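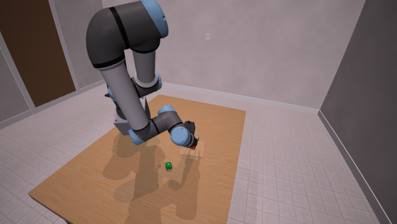 Turberg Court Residents' Association
Minutes of the March meeting

Held in the ground floor meeting room, 7:00 p.m.

Attending: Lucimara Seixas (chair), Daiane Nogueira, Shuk-fan Yang, Lwazi Rampersad (minutes)
Apologies: Lindalva Fontes

1. Minutes of the last meeting

Approved with one correction. Under item 5, the bike rack is to go by the north entrance. The earlier version said the south entrance, where there is no room for it.

2. Matters arising

The broken door closer on the second floor has been replaced. Daiane said it still slams if the hall window is open. Lwazi will ask the installer to adjust it.

The letter to the owner of the lot on Jellier Street about the leaning fence went out after the last meeting. No reply so far. Lucimara will call.

3. Laundry room

Fidine has sent a quote of $1,800 to replace the two older dryers, with removal of the old ones included. Shuk-fan had asked for a second quote from Pîrvu Appliance, and they have not sent one. She has chased them twice.

Daiane asked if repair was still an option. Shuk-fan said the same part has been replaced three times and she would not spend more on it. Lwazi wanted to wait for the second quote. There was some discussion about the coin boxes – Fidine's machines take cards only, and a few residents on the first floor have said they prefer coins.

Agreed: Shuk-fan to give Pîrvu until the end of the month and ask Fidine if a coin option is available. Decision at the April meeting.

4. Water bill

The bill for the shared areas came to $457, well above the same period last year. Lucimara has checked the meter reading and it matches. The likely causes are the garden tap, which drips, and the toilet next to the meeting room, which runs on after flushing. Daiane has turned off the garden tap at the valve for now.

Agreed: get a plumber to look at both. Spending of up to $300 approved without coming back to the meeting.

5. Meeting room

Shuk-fan reported that the booking sheet on the door is being ignored and two groups turned up for the same evening last month. She proposed moving to bookings by email only, with the week's list posted in the lobby. Agreed, to start in April.

Residents are reminded to wipe down the table before they leave and to turn off the lights and the fan. Lwazi has asked for coasters again. Lucimara will buy a set from petty cash. 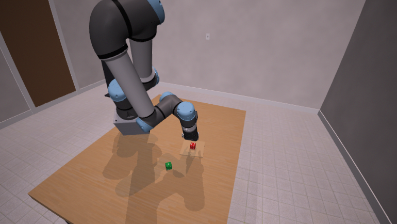
The meeting room table.

Daiane raised the question of charging outside groups. The current rate has not changed in years. Lucimara would like to hear from Lindalva before anything is decided, as she set up the original arrangement. Held over.

6. Garden beds

Four beds are free this season. Three names are on the waiting list, so everyone on it will be offered one, and the last bed goes up on the notice board. Daiane will write to the three.

Hoses are to be coiled and hung up after use. Compost bin lids must be kept shut. There was a complaint about smells from the bin nearest the parking area, and Lwazi thinks meat scraps are going in. He will put a sign on it.

7. Parking

A gray van has been left in the visitor space for several weeks. It does not belong to any resident the association has spoken to. Lwazi will put a notice on the windshield and report it to the management company if it has not moved by the next meeting.

8. Any other business

Shuk-fan asked for the hall lights on the third floor to be put on a longer timer. They go off before people reach the end units. Lucimara will ask the electrician when he comes for the yearly check.

Daiane will be away for the April meeting and will send her garden report by email.

9. Next meeting

April, same room, 7:00 p.m. Items for the agenda to Lwazi one week before.

Meeting closed at 8:25 p.m.

Last updated: March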